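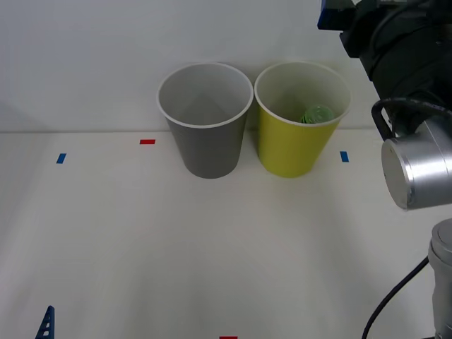

Slide 1. Sorting small parts at the bench. Start with the habit most of us have, which is dropping whatever is left over into the nearest box and promising to deal with it on Friday. At Semel we did that for years. The answer we settled on is cheap: paper cups, one color per job. A gray cup and a yellow-green one side by side are easy to tell apart from across a table, and you can look straight down into either of them. One small green piece at the bottom of the yellow cup is still a piece somebody will want later. Say this slowly, people tend to be finding seats.

Home base > Talks > Speaker notes > Small parts, paper cups

January 24, 2022

Slide 2. Where this comes from. Draltomlow is our repair and refill bench. It handles game pieces, furniture caps, lamp feet, beads, anything that comes back in a bag with a note. In November we took in 355 bags. Pause. The bags were never the problem. The trouble came after they were opened, when the contents of two orders ended up in one tray.

Slide 3. Why cups. We tried muffin tins first. They hold plenty, but you can't hand one compartment to the next person. We tried jar lids, and things rolled out. A cup has a tall side, it can be carried, and you can write on it with a pencil. A sleeve of 40 lasts us most of a season if people don't drink from them. (Wait for the laugh if there is one, otherwise move on.)

Slide 4. The rules on the wall. Read them as they are.
One order, one cup.
Gray for parts that are checked.
Yellow-green for parts waiting for a match.
Cups stay at the back of the table, open side up.
No stacking a cup that has anything in it.
Last person out looks inside every cup.

Slide 5. The last rule took the longest to stick. Tell the Inden story here. Inden is our board game line, and its smallest piece is shorter than a fingernail. We threw one out with a stack of cups and had to open a new set to replace it. Keep it under two minutes.

Slide 6. Table surface. Light tops are better for this work. Dark pieces show up and you can sweep with the side of your hand. Clear and pale pieces are harder, and for those we lay down a sheet of dark paper. Ask who in the room works on a patterned top. There is usually one.

Slide 7. Costs. We spent 6 dollars on the first cups. Pal, the tracking sheet we use, logged 1,401 parts matched by the end of the year. I don't have a clean figure for the year before, so don't give one, even if asked.

Slide 8. Questions. Likely ones: can you use glass (yes, but they get knocked), what about lids (we lose them), does it work for screws (fine for short ones, long ones tip the cup). Leave the rules slide up while people write them down.

Get our bench notes by email. Enter your address to subscribe. You can unsubscribe at any time.

Contact | Copyright Semel | Back to top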